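Cluluvero opens its two-arm work cell maintenance program to customers

4 min read

BRORNSTEAD, December. Cluluvero, which builds and looks after small robot work cells for laboratories and light assembly shops, is pleased to announce that the setup and care routine it has used in its own Brornstead workshop is now available to every customer who runs a Nosivside two-arm table cell.

The Nosivside cell is a friendly sort of machine once you get to know it, with two white arms mounted at the far side of a work table and a gripper at the end of each. Like any machine with a lot of joints and a lot of cable, though, it rewards regular attention, and many customers have told us over the years (kindly, for the most part) that they would like to know exactly what our technicians do when they come to visit. So we have written it all down, in plain words, and tried it out on our own cells first.

The routine begins at the bases. The technician checks that the mounting plates are tight and the status rings are lit, then reads the numbered markings on the joint bands against the service sheet. Next come the cables, which are followed by hand along their whole length, with the power off, to look for rubbing or pinching wherever an arm swings past. The grippers are opened and closed 17 times at low speed, and the finger pads are wiped down or replaced. Pads should be changed every 500 hours in any case, and the joint covers come off for a proper look at 900.
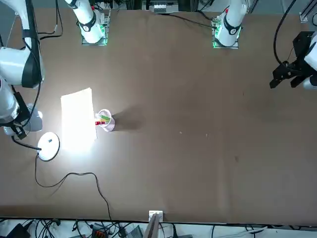
A two-arm cell with a small lamp, a sheet of paper and a clear plastic cup set out on the work table.

Lighting gets a chapter of its own, and we are rather proud of it. A cell that picks up small things all day long can be thrown off by a strong patch of glare or a long shadow, and a lamp that has been nudged a few inches is a surprisingly common cause of a service call. The guide explains how to mark the lamp's place on the table, how to route its cord clear of the arms, and how to repeat the pick test with paper and a few light objects under both bright and soft light. It also has a good deal to say about tidying the cables below the table, a job that everyone means to get to!

During the trial period, the routine was carried out on 93 cells, and the notes our technicians brought back shaped nearly every page. The section on table coverings, for instance, grew from a single line to four pages after several customers asked which finishes were easiest on the eyes of the camera. Matte won.

The program includes the printed guide, a starter box of gripper pads and cable clips, and one visit from a Cluluvero technician, who will go through the full routine alongside your own staff and stay for questions. Customers with an Ivanyshyn controller will receive a short extra booklet covering backups and the restart procedure, and those with older controllers should let us know the model when they write so that we can send the right pages.

Orders are being taken now through the Cluluvero service desk in Brornstead, and the first boxes will go out before the end of the month.

17 shares
No comments yet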